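# Clamanstead Tabletop Clearing Set

This repository contains the recordings and control scripts for the Clamanstead arm, a two-fingered manipulator assembled in the shared workshop at Zallutia. The build was carried out by Anqi Tian and Urmas Luik. Abbas Kermani maintains the scripts.

## Contents

- `episodes/`: 30 recorded sessions, each in its own folder
- `control/`: joint limits, homing routine, gripper settings
- `notes/`: build log, beginning in September

## Task

The operator guides the arm to remove used food packaging from a small side table and leave the dishware in place. Items are set out by hand before each session. Start positions are not repeated.

## Collection

Sessions were recorded at 14 frames per second. Folders 4 and 7 were recorded before the wrist was realigned and should be excluded from any comparison of joint angles.
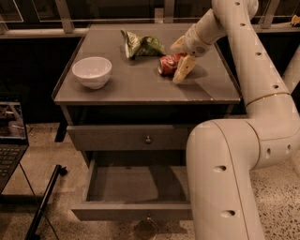
Gripper force is stored as a commanded value only; no sensor reading is available. Users who require measured force should consult the build log for the mounting points reserved for that purpose.

## Terms of Use

The material may be used for study and noncommercial work, with credit to the Zallutia workshop. Corrections should be submitted through the issue page and will be reviewed by Rostam Rezaei.

Last revised February 12, 2026.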